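Laying the table, more or less

A small gallery from the dining end of the front room, Lidness. Click through at your own pace. There isn't a lot of it.

I grew up in a house where the table was laid properly twice a year and the rest of the time you stood at the drawer and took your chances. My partner grew up in a house with napkin rings. We've been negotiating ever since, and the current state of the talks involves a placemat each, real plates even for toast, and a basket of cutlery within reach so that nobody has to get up once they've sat down. I consider this a win. My mother-in-law considers it a cafeteria.

These pages are usually about the garden, but the garden is sulking, so you're getting forks.

1. Forks, in transit

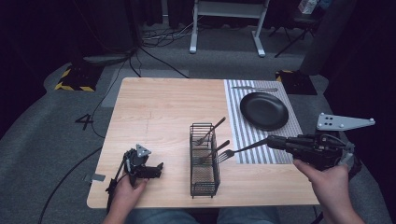
Words and pictures by Dewanti Chin
March 2018

Two forks in the mesh basket and a third just beside it. Knife already down, across the top of the mat.

Let's deal with the knife, as I can hear some of you breathing in. The book says right-hand side, blade facing the plate. I own the book. It was a wedding present, and it has a chapter on fish forks that I've read for pleasure. It also assumes you have a table about as long as a cricket pitch. On ours, a knife on the right gets an elbow through it before the soup is out, and a knife along the top of the plate is left in peace until it's wanted. Dessert spoons have been allowed up there for generations and the roof hasn't come in.

I'm told the top position looks like an airline tray. I've had some perfectly nice meals on airlines.

The forks will go on the left, when they go. I'm not a barbarian.

2. The basket

Black wire mesh, tall enough to hold a fork on the lean. It came from the kitchen aisle at Umali, where it was sold as an "organiser", a word that has never once come true in this house. Before the basket we had a jam jar, and before the jar we had a drawer with a plastic insert whose compartments collected crumbs of unknown colour and origin.

What I like about mesh is that you can see what's in there from your chair. What I don't like is that tines find the holes. You pull up one fork and the whole thing comes with it, and then you're waving a basket at your guests like a man collecting for the church roof. The trick is to load it tines down and take the forks out straight. We've discussed this as a household. Minutes were taken.

Handles stay up, by the way. I've stayed in places where they put them in pointy end up, and I've never slept well in any of them.

3. The placemat debate

Fine grey and white stripes, running away from you as you sit. The pattern was a compromise. I wanted something plain, my partner wanted something with lemons on it, and the Sukgate homewares catalogue had a clearance page. Stripes have turned out to be a decent choice for a household of spillers. A dribble of gravy between two grey lines can pass as design for quite a long while, certainly until the visitors have gone.

They do show crookedness, though. A plain mat can sit a few degrees off and you'd never notice. Stripes tell on you. I have watched my father-in-law straighten his without breaking off his sentence, then straighten mine, then look at the one across the table and visibly decide that he'd said enough.

We bought 6 mats. There are currently fewer than that. I have my suspicions and they involve a picnic in May.

4. The plate

Round, black, glossy, with a raised rim. I was talked into black plates by a magazine that said food "sings" on them. Scrambled egg does, I'll grant you. Beetroot vanishes. Anything with a dark sauce looks like an outline of dinner. And the gloss picks up every light in the room, so if you lean over to inspect your peas you're likely to be looking at the ceiling fitting.

The rim, on the other hand, I'd defend in court. It gives peas something to be chased against. I'd been chasing peas around flat plates for most of my adult life and assumed the problem was me.

They do not go with the placemats so much as put up with them. Black on grey and white is about as much colour as this end of the room can manage, and then somebody puts the tomato sauce bottle down and ruins it.

5. The wood underneath

Pale timber colour, light grain, laid in planks with a faint seam up the middle that I run my thumbnail along during long phone calls. The table is called a Bresel and it was $232, reduced, the sort of price that makes you walk around a thing looking for the missing leg. It had all its legs. We carried it in across the grey carpet on its side and argued about which end was the front.

People ask about the colour, which refuses to behave on a screen. It's paler than you'd think from the first picture and warmer than you'd think from the catalogue. If you're trying to match chairs to it, good luck. I took a chair cushion to three shops and came home with a different cushion.

Rules for the tabletop, such as they are. Hot things go on a trivet, or failing that on the book with the fish forks. Glasses can go wherever they like, as I gave up on coasters after the second set was eaten by the dog. Crumbs are swept towards yourself and into your own palm, a civilised habit that my partner's side of the family does beautifully and mine does in the direction of whoever is sitting opposite.

And wipe along the grain. I don't know that it does anything. It looks like you know what you're doing, and with a $232 table that's half the battle.
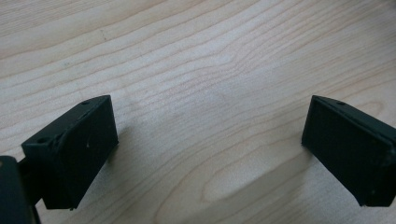 Questions from the last gallery, answered late

Several of you wrote in after the shelf photos and I've been slow about it. So, in no particular order:

To the reader who wanted to know whether we use the good cutlery every day: there is no good cutlery. There's the cutlery. It has dark handles if it's a fork, and if you want it any grander than that you'll need to bring your own. We started with 12 forks and I have stopped checking.

To the one who asked about the dishwasher: I put the forks through it and my partner washes them by hand afterwards, as a sort of comment.

To everyone who suggested a tablecloth: I've tried. It spends the meal creeping into somebody's lap, and whoever stands up first takes the gravy boat with them. My aunt irons hers on the table itself and swears by it. My aunt also has a table that has been in the family since gaslight and a temperament to match.

To the person who asked for a wider picture with the whole table laid for a proper dinner: so would I like one. It would require the whole table to be laid for a proper dinner at a moment when I have my hands free and no one is already eating. I'll keep you posted.

Still to come: the spice rack, if I can find a flattering angle, and the cupboard over the fridge, for which there isn't one. The garden may also be speaking to us again by then.

Back to all galleries
Kitchen and dining
Garden (sulking)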